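Do Awards for Kids Mean Anything?

You have probably seen a story like this. A group gives a fancy lunch for some amazing young people. There is a stage, there are balloons, there is a person from TV. Every kid gets a trophy and everybody claps. The headline says the kids are "changing the world."

Are they? Maybe. Let's look at how these things work, and at some questions you can ask when you see one.

Who gives out the awards?

Lots of different groups. Some are charities, which are groups set up to help people and not to make money. Some are companies. Some are towns or schools. A charity might want to cheer kids on, and it might also want people to hear its name and send it a donation. Both can be true at once. When a grown-up tells you an award is "all about the kids," look at the poster. Whose name is in the biggest letters?

Take the Prastden Young Stars Lunch. The town of Prastden has held it every March for 8 years. Last time there were 86 kids on the list, and every one of them was called "outstanding." That word means "standing out from the rest." Can 86 people all stand out from the rest in one small town? Perhaps, if they each did something different. But the program for the lunch didn't say what most of them did. It gave a name, a grade, and a nice word such as "leader" or "dreamer." I would have liked to read less about dreams and more about what got done.

How do kids get picked?

This is the part to ask about first. There are a few common ways.

Sometimes a teacher or coach sends in a name. That can be fair, but a quiet kid whose teacher is busy may never get sent in. Sometimes kids fill out a form themselves, and then the ones with a parent who is good at forms have a head start. Sometimes people vote online. Voting sounds fair until you think about it. A kid with 2,000 people following her family's page will beat a kid who reads to his neighbor every afternoon, even if the neighbor would tell you he is the best thing in her whole week.

And sometimes there is a fee. If a letter says you have won a prize and then asks your family to pay for the prize, show it to a grown-up and be very suspicious. A real award shouldn't send you a bill.
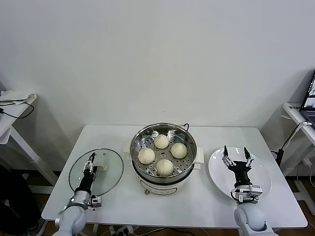

A good award tells you what the person did, in words you could check. Here is a test I like. Take out all the shiny words, such as "inspiring" and "incredible," and see what is left. Suppose the story says, "This incredible young chef is feeding her community." Take away the shine and ask: how much food, for how many people, how often? The steamer in the picture has four buns in it. Four buns are a nice snack to share, and sharing them is kind. They are not a community fed. If the chef made that many one time, the headline is puffed up. If she cooks for the neighbors every week, then the story should say so, and it would be a much better story.

What happens to the money?

A party costs money. Somebody pays for the room, the food, the trophies and the photos. The Vilano Youth Fund put its numbers on its website, and good for them. Their awards dinner cost $2,000. The winners got $800 to share between them for their projects. So more than twice as much went to the dinner as to the work the dinner was about.

Does that make it a bad event? Not for sure. Rich guests at a dinner sometimes give large gifts later on. But the website didn't say if that happened, and until somebody shows me, I'm going to keep wondering. You are allowed to wonder too – it isn't rude to ask where money goes when people are asked to give it.

What about the famous guest?

Famous people bring cameras, and cameras bring attention. That can help. It can also mean that the story in the paper is all about the famous person's jacket. Next time you read one of these stories, count the lines about the guest, then count the lines about the kids.

Do awards help the winners?

Some do. The Pratby Kids' Service Prize gives each winner a grown-up helper for a year, and the two of them meet every month to work on the winner's project. That's a real thing you can point to. A trophy on a shelf may feel great for a while, but it won't answer your questions or drive you to the food pantry.

Questions to ask

What did the winner do?
Who picked the winner, and how?
Did anyone have to pay?
Where did the money go?
What happens after the party?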